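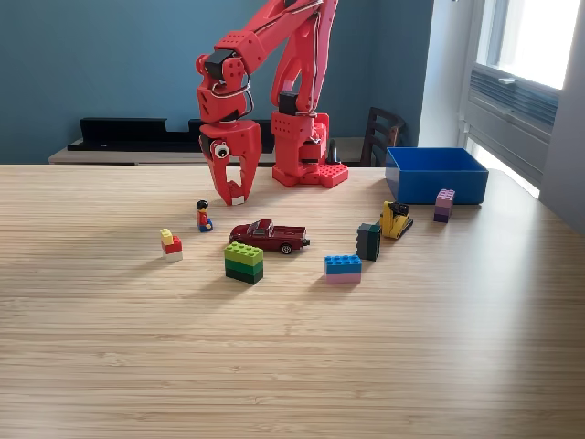
Our county board held its budget hearing last week and I stayed for all of it, which took most of the evening. The item I cared about was the money for the Dekside branch library. Hamish Crichton, who has the seat for my district, ran in the primary as the man who would cut anything that moved. On Tuesday he voted to keep the branch open. 

I don't hold the vote against him. The district he won is different from the one he had in mind. In August his side turned out 2874 voters, and the precincts near the branch gave him his margin. Those people are conservative on taxes and they also use the library. Both parties here keep missing that.

Grecu has the opposite trouble. She is a Democrat who came up through the Mimeck plant union, and the new members want her to talk about zoning. She does it, but her heart isn't in it. She perked up once all night, when overtime for the road crew came up.

The final vote was 11 to 2. Traian Matei was one of the two and gave no reason. I have written to ask him for one and will post his answer if he sends it.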